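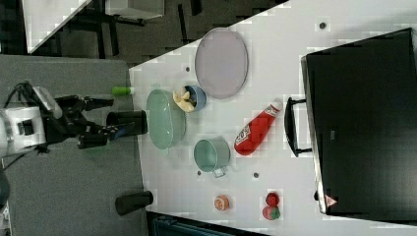 Sharing a worktop with a robot arm: tips from the Jurkinard staff kitchen

Litik sold us the arm on the promise that it would clear up and save everyone time. I have my doubts. We log its jobs, and of the 541 since February a person had to step in on 142. What has changed so far is who gets interrupted. If your workplace is getting one, try these.

Leave the gripper some elbow room. Plates and bowls pushed up close to each other are where ours gets muddled. A hand's width between them helps.

Keep black cups off the edge of the table. One knock and they're on the carpet.

Stand the sauce bottle up, or put it away. Ketchup left lying on its side near the toaster oven is asking for a sticky door handle.

Treat the oven as hot, always. Ours has a warning triangle low down by the corner and people still lean on it.

Agree who does the rescuing. For weeks it was Hauwa Lawal, on top of her own work, and it was in no one's job description. Now 4 of us take turns and it goes on the rota as proper hours - insist on that.

Don't throw out the washing-up bowl. Musa Ogunleye was told his kitchen shift would get lighter. He now spends it setting things out for the arm, then washes the pots by hand.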